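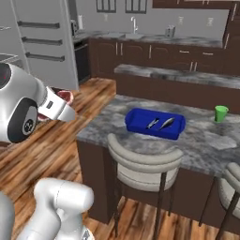 Vol. 12, No. 3 — page 2

FREEZER SEASON, OR: WHERE THE MEAT AND FISH MONEY GOES

Quick one this month, the printer wants pages by noon and I still have the bread column to fix.

November means freezer orders. Forms are at the register and by the back door, same pink paper as last year. Fill in both sides. The second side is the fish side and a lot of people missed it last time, then called in December asking where thier trout was. No form, no trout.

What's new. Beef is up. Everyone saw that coming. The farm out past Clononia held its price for two years and can't anymore, hay went crazy over the summer and the processor raised the cut-and-wrap fee on top of it. We argued, we lost. Quarter share is now $300, deposit included, pickup at the Brirnberg store only. If you split a quarter with a neighbor, put ONE name on the form and settle up between yourselves. We are not writing two receipts again.

Half shares are gone already. Sorry. Waiting list is on the clipboard next to the eggs.

Fish side. Magalhães is bringing the truck up again, whole fish and fillets, on ice. Whole is a lot cheaper per pound and they will gut it for you if you check the box. They will not scale it unless you ask at the truck, and be nice about it, the line gets long and it's cold standing out there. Lake fish from the Vurine depends on weather and we won't know until the week of. If the lake boats don't go out you get a credit or you get trout, your pick, there's a box for that too.

Someone asked at the fall meeting why we bother with all this when the supermarket has steaks on sale every other week. Fair question. The share price is a flat price across the whole animal, so you pay the same for ground as you do for the rib eye. If all you eat is burger, bad deal, buy the burger on sale and skip us. If you like steaks and roasts and you know what to do with a shank, good deal. Depends what you cook. I grew up on the shanks and would trade you all my sirloin for them, offer stands.

Storage. This is most of the mail I get so here goes.

A quarter share does not fit in the freezer on top of your fridge. It just doesn't. It might go in if you throw out everything else, and then the door won't seal, and then you have a mess. You want a small chest freezer or a good friend with one. Check the want ads on page 7, two chests listed this month, one of them needs a new lid gasket but is otherwise fine. A gasket is an easy job.

Clear the old stuff first. Last year's packages go on top, new ones on the bottom. I know, everybody knows, and then the box shows up at dinnertime and it all gets dumped in on top of last year's and in July you're looking at a pot roast with a white beard.

Label the fish. The butcher stamps the beef but the truck does not stamp anything. Masking tape and a marker, kind and month. Lean fish keeps longer than oily fish, so eat the oily ones first — trout before Christmas if you can manage it, the white fillets can sit til spring.

Don't freeze it all in one go either. A big warm load in a chest freezer takes forever to come down to temperature and the stuff already in there suffers for it. The beef comes frozen hard so no worry there. The fish doesn't. Spread it out, single layer against the walls, leave some air, stack it up the next day.

Thawing. In the fridge, overnight, on something with a rim. Steaks one night, roasts two, sometimes closer to three for the big ones. Whole fish one night. Keep raw beef and raw fish apart from each other and from the salad, bottom shelf, and wash the board in between. Not the counter please, not all day while you're at work. The county extension people have a free sheet on this and we have a stack of them by the register, under the coupon flyers. If you lift the flyers you'll find it.

Dry the steak before it goes in the pan. Paper towel, both sides, press down. A wet steak steams and goes gray. Salt it ahead if you remember, right before if you don't. In between is the worst time, it pulls the water up and leaves it sitting there.

For whole fish I've gone over to the oven completely. Hot, 425, oil on the skin, salt inside and out, lemon if there is one. Small ones are done sooner than you think. If you have a small one and a large one, put the large one in first and give it a head start. The back fin pulls out easy when it's done. That's the whole recipe, people keep asking me for the recipe.

Bones and heads — save them. Fish stock is quick, half an hour or so, don't boil it hard or it goes bitter and cloudy. Beef bones take all day. You can ask for soup bones on the form (front, near the bottom, tiny print, I'll make it bigger next year). They're free with a share until they run out.

Money stuff. The freezer fund closed out last season at $2,114 after we paid for the compressor repair. That is less than we wanted. The walk-in is old and the repair guy was polite about it, in a way I didn't care for. So there's a line on the form this year for rounding up your order, any amount. Goes straight to the fund. The board also set aside $600 for a new scale, the old one having drifted so far that the inspector put a sticker on it.

Pickup. Beef and fish are NOT the same day this time. We tried it together last year and the parking lot was a disaster, the bakery next door had words with us. The phone tree will call with your day. Come between 4 and 6 pm, bring your own coolers or boxes, back in by the loading door and don't block the bakery. If you can't come, send somebody with your pink copy. We really can't hold fish overnight, there's no room, the walk-in will be full of beef and the squash from the fall order.

If you pay with a check make it out to the store and not to Magalhães. They had a whole envelope of ours to send back last year.

Other odds and ends. The vacuum sealer is available to borrow again, sign it out, bring your own bags, and wipe it down after. The knife sharpening table will be set up on beef pickup day only, kitchen knives and scissors, no mower blades. Cookbook swap is still on, the box is under the stairs and it's getting heavy on the diet books, so if you have something with actual food in it please bring it in.

Corrections from last issue: the brine on page 4 should say half a cup of salt to the gallon, not half a gallon. Apologies to the household that called. The pie crust was right as printed.

Forms due by closing on the 12th. Late forms go on the waiting list behind the half shares. Squash order and the bread column on the next page.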